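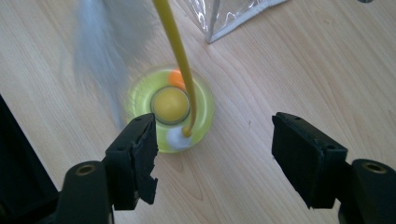

Photo: Trallance

The owner of the craft supply shop on Koster Street has asked to be left out of this. "Write about the glue," she says. "The glue has a following."

She opened in April with 133 kinds of yarn and a belief that people finish what they start. The yarn has sold well. The belief is down to the last few.

"A man bought supplies for 36 ornaments," she says. "He came back for 100 more pom-poms. I asked how many he'd made. He said he was still in the planning stage."

Does she craft at home? There is a pause while she straightens a rack of buttons that was already straight.

"I have a quilt," she says — and then, after a customer has paid for felt and gone, "I have most of a quilt."

The shop is open until six. Glue is by the register.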